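Sunday-golfer brain, tournament edition

October 27, 2022

So I finally played in a real golf tournament. A proper one, with a starter and a scorecard somebody else keeps for you and everything! It was the fall two-day at Plonley, which is the muni I've been dragging my clubs around since July, and I signed up mostly because my sister dared me to.

First hole, 345 yards, dead straight. I have played that hole so many times I could do it in my sleep. Naturally I topped my drive into the ladies' tees (it went maybe as far as I could have thrown it) and then had to walk up there with three strangers being very kind about it. Made a seven. My hands were shaking so hard I could barely get the tee back in my pocket.

It got better, though. The greens were quick, much quicker than I'm used to, and I had a really nice run on the back nine where I just stopped looking at the scorecard and hit the ball. Two pars in a row! I also chipped in on sixteen from behind the bunker and yelled loud enough that the group on the next tee turned around.

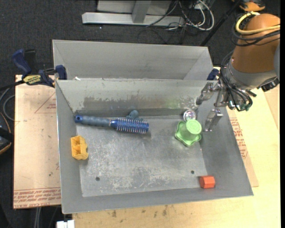 Two gray metal bins and a gripper with its fingers open.

Day two was colder and I wore my Moura rain jacket the whole way round, which crackles every time I swing. I shot six better than the day before anyway, so maybe I should always crackle. My putting was the problem. I had 2 three-putts on the front side alone, both from inside the kind of distance where you start thinking about birdie, and I know better than that.

I finished in the bottom third of my flight and I could not care less. The woman I was paired with on the second day has been playing this thing for years, and she gave me the best tip I've had all season: pick your target, take one practice swing, go. I'd been taking four.

Next up is the winter league over at Skindora, nine holes at a time, if they still have a spot open. I need new gloves before then, and somebody has to show me how to hit out of wet sand.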